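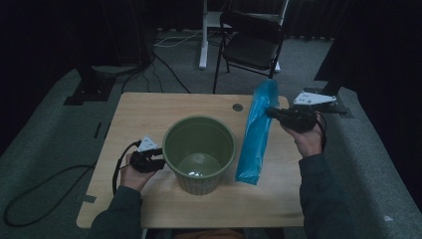
# Repotting Without Regret: Project Report

Hanyu Zhong, Emmett Oyelaran and Keabetswe Shezi
January 3, 2025

Our topic was how to move a houseplant into a bigger pot at a small table without spending the evening with a dustpan. The assignment asked for "a household process that can be improved." Keabetswe had killed two ferns by December, so we had one ready.

We wrote the process out as 11 steps. Sølve Åberg, who graded the draft, pointed out that four of them were "get ready." She was right, and they are now one step: pot in the middle of the table, bag beside it, everything else somewhere else.

**The pot.** Round, olive green, plastic, wider at the top than at the bottom. We liked the thick rolled rim because it gives you something to hold. Emmett wanted terracotta and wrote half a page about it, which is in the appendix, where we hope it will be happy.

**The bag.** Any long plastic bag will do. Ours is bright blue and crinkles loudly enough to end a conversation. In the plan it is slit open and spread flat before any soil comes out, then folded inward afterward with the spill inside.

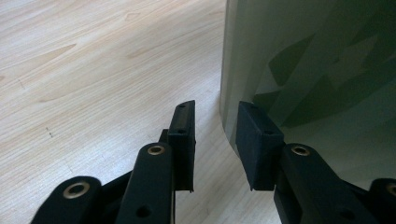

The table got its own section in the draft and now gets a paragraph. Pale wood grain looks nice and shows every crumb of dirt, so we recommend checking it from a low angle when you think you are done. You are usually not done. Rounded corners are kinder to hips but no help with sweeping.

We allowed 20 minutes for the full process. Emmett thinks this is generous - Keabetswe thinks Emmett has never met a fern. The timing sheet is on the last page, after the terracotta.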